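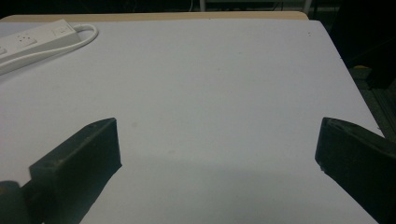
Search this site Enter keywords Go

Kevska tenants get new rules on extension cords and desk power

Tenants of the Kevska building in Henia will have to register every power strip and extension cord in their units under revised electrical rules that take effect in March. The rules were sent to leaseholders last month by Privine, the company that manages the property, and apply to all 33 units on the upper floors as well as the shared workrooms at street level.

Under the revised text, each wall outlet may feed one strip. Plugging one strip into another is prohibited in all cases, including temporary setups. Cords may not run under rugs, through doorways or behind fixed shelving. Heaters, kettles and other appliances with a heating element must be plugged directly into the wall.

The previous rules, in force for seven years, allowed two strips per outlet and did not mention appliances by type.

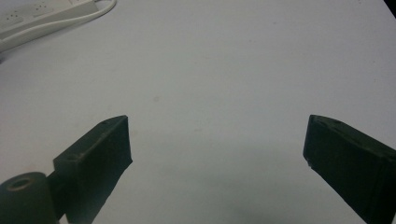 A white work surface at the Kevska building.

Privine said the change follows a survey of the building's wiring carried out over the winter. According to a summary given to tenants, the branch circuits on the second and third floors were laid out for lighting and light office use, and several now serve units with printers, small refrigerators and multiple screens. The survey did not find damaged wiring. It recommended that loads be spread more evenly and that a record be kept of what is connected where.

"The circuits are adequate for the use they were designed for," said Radymyr Dmytriv, who prepared the summary. "Breakers on the third floor tripped six times between October and January. In each case the load on one circuit was above its rating, while the circuit next to it was carrying very little."

Registration is done on a one-page form listing the unit number, the location of each strip, the rated current printed on its label and the equipment normally connected to it. Strips with cracked housings, loose sockets or missing labels will not be accepted. Tenants have until the end of April to return the form. Spot checks will begin after that, with 24 hours' notice given by email. 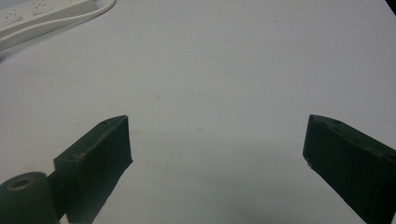
A power strip on a tabletop. Strips in shared rooms are covered by the same rules as those in private units.

In the workrooms, Privine will supply and label the strips itself. Users may plug in laptops, phone chargers and task lamps but may not move a strip from one table to another.

Chidubem Ezeani, who rents a drafting studio on the third floor, said the limit of one strip per outlet would mean rearranging two desks. He has asked for an additional wall outlet on the window side of the unit. Privine said such requests would be priced individually and that the cost would be shared with the tenant.

A second phase, covering new circuits for the third floor, has been put out to bid. Barajas, the contractor that replaced the building's main panel, is among the bidders. No start date has been set.

Contact the newsroom | Copyright Henia Local News | Back to top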